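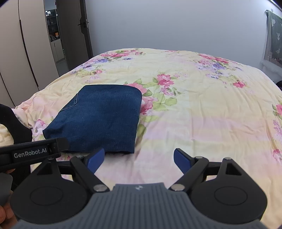 Ivana Zapata asked me last July whether we'd still bother fixing a zipper on a pair of jeans that cost less than the repair. Yes! Of course we would, and I did hers that same afternoon (brass zipper, eight minutes of swearing, no charge for the swearing).

I'm the one behind the counter at Tomness Mending. I started out on my aunt's kitchen table in Cabral with a secondhand Hollar machine that weighs more than my dog, and I still use it for hems and anything thick. Last year 971 pieces came through the shop, mostly pants, plus one wedding tent I'd rather not talk about.

We do zippers, knees, pockets, linings and the odd tote bag. Most jobs go back in 24 hours, coats take longer. Please wash things first, I'm begging you!

I also teach a beginners' class upstairs, eight seats, machines provided, bring your own scraps. Sign up at the counter or just yell up the stairs. We're open until six, and the door sticks, so push hard.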